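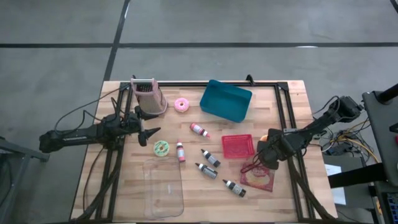
Two arms on the wooden table, kitchen items between them

Budget for a second table with two arms - what do we forget?

Silvan Riedl
November 2020
We are a small lab and want to buy a second table like this one: two arms, black aluminium frame, kitchen things for sorting. The arms are quoted by Carnon. What else should I put in the budget before I send it in December? Last time we were 20 per cent over.

Yến Lưu
Cables and spare fingers. I would take 2 spare grippers from the beginning, because waiting for one stops both arms. Also count the frame separately with its corner brackets, our supplier left them out of the offer and the extra bill was 249 euros. For the toy food and the baskets 54 euros was enough for us, bottles we brought from home.

Alois Gruber
Buy from Manurung, is cheaper.

Elisa Villa
Please ask first if the price of Carnon includes the power supplies - in our offer it did not. And plan something to hold the cables. On your floor they hang down beside the table, I would put them in a channel before the second table comes.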